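Bamboo tile mat

A bamboo tile mat is a summer bed covering made of small flat pieces of bamboo strung together in rows. It goes on top of the mattress, where a sheet would otherwise be, and is valued in hot climates by people who would like to sleep and do not mind being mildly engraved in the process.

The tiles are usually drilled through the side and joined with elastic or nylon cord. A full-size mat may hold 1,957 of them, a figure printed proudly on the Haltier carton and checked, so far as is known, by no customer. Weight is the main complaint. A large mat can reach 22 pounds, and folding one alone is a skill most owners learn in June and forget by the next. 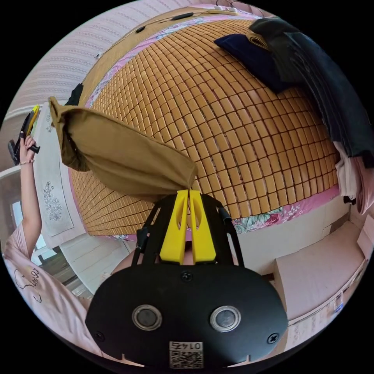

Care is simple in theory. Manufacturers advise wiping the surface with a damp cloth, along the grain, and letting it air before use. Tan-orange tiles set in a tight grid, like the ones covering the bed in the photograph, leave little room for crumbs to fall through, though crumbs are persistent. Soaking is discouraged, as the cord swells and the mat takes on the shape of a potato chip. Hair caught between tiles is a separate subject, on which the instructions are silent.

The bedding writer Ashraful Roy divides users into those who lie directly on the mat and those who put a thin sheet over it, thereby canceling most of the benefit. He belongs to the second group. His survey of 200 households found that the average mat lasted seven summers, the last two of them with a corner missing.

Rival forms include rattan sheets, woven grass mats and the gel pad sold by Kasison, which stays cool for around 20 minutes and then becomes a warm gel pad.

Categories: Bedding | Bamboo products | Summer household goods | Articles needing more sources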